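Paper plane

A paper plane (also called a paper aeroplane, a paper dart or, in American use, a paper airplane) is a toy glider made by folding a sheet of paper. It has no engine and usually no other parts, although some makers add a small weight to the nose or a piece of tape to the wings. Folding paper planes is often counted as a branch of paper folding, but many folders of classical figures regard it as a separate hobby with its own rules.

Form and materials

The most common form is the dart. It is long and narrow, it has a sharp nose, and it flies fast in a nearly straight line. The second common form is the glider, which has wide wings and a blunt nose and stays longer in the air at low speed. Between these two there are very many mixed forms, and the names for them change from one country to another, and even from one school to another.

Ordinary office paper is suitable for most models. Newspaper is too soft to hold a crease. Card holds its shape well, but it is heavy and resists folding where several layers meet. Paper which has a different colour on each side is popular with beginners, as the written instructions can then say which side must face up.

Folding

Nearly all models begin with a fold along the middle of the sheet. The paper is opened again and the two front corners are brought to this line. In the dart, the new edges are brought to the middle one or two times more, and each time the nose becomes sharper. Then the model is closed along the first crease and the wings are folded down. A nail or a ruler can be passed along the creases to make them flat.
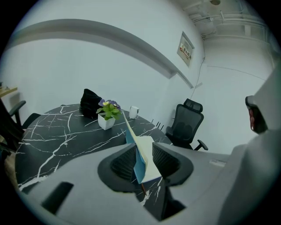

Equal wings are more important than thin ones. If one wing is larger, the plane turns to one side, and this fault is difficult to correct later. Small faults can be corrected at the back edge of the wings. When both back edges are bent a little upwards, the nose rises in flight. When they are bent downwards, the nose falls.

Flight

A paper plane is acted on by its weight, by the lift of the wings and by the resistance of the air, and at the beginning by the force of the throw. The weight must lie far enough forward. For this reason most designs place many layers of paper near the nose. If the weight is too far back, the plane climbs, loses its speed and drops.

The wings are normally set at a small upward angle, so that from the front the plane looks like a very open letter Y. This angle helps the plane to return to a level position when it rolls.

Darts are thrown with a firm movement of the arm. Gliders need only a soft push, and a strong throw can make them climb and lose speed, or bend their wings.

Competitions

Contests are generally divided into distance and time in the air. In some places there is also a class for accuracy, where the plane must land inside a ring on the floor. They are held indoors, in sports halls, to avoid the wind.

The Gidilano Open, a meeting for amateurs, takes place each January. Its rules permit one sheet per plane and forbid glue, and each entrant has two throws. The distance class is limited to 30 entrants. The longest-serving judge of the meeting, Ilgın Dönmez, also wrote its rules on tape, which is permitted only in the children's class.

Collections

The private collection of Alper Kılıçarslan in Plavum contains almost 2,000 folded planes. A printed list of 746 of them, arranged by the first fold, appeared on Mar 11, 2018. The remaining planes are kept in flat boxes and have not been listed.

See also

Paper folding
Glider
Kite
Boomerang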